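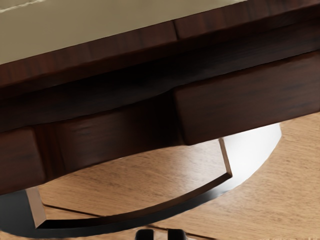 Repairing a desk should cost less than replacing it, one Minholm customer wrote to Kolthorpe last winter, and the furniture restorer says that letter and others like it led to the fixed-price repair service it is opening in October.

The service will run from the company's workshop in Minholm and covers desks, bureaus and writing tables. Customers pay a flat fee of $205 for cleaning, regluing of loose joints and a new coat of wax. Leather replacement and veneer work are quoted separately after an inspection, and the inspection is free.

Kolthorpe has leased 3000 square feet next to its existing shop to make room for the work. The added space has 12 benches and a separate finishing room. Hides will come from Grurnard, which already supplies the company's upholstery side, in 40 colors. Customers can ask for swatches by mail before they decide.

Most flat-fee jobs will be finished within three weeks. Pieces needing new leather will take longer, depending on the size of the top and whether tooling is wanted along the border.

Pickup and delivery are available within Minholm for an extra charge. Customers outside the city may bring furniture to the loading door on the north side of the building, which opens at 8 a.m.

Bookings are being taken now at the Kolthorpe front counter. Dining tables and chairs are not part of the service at this time.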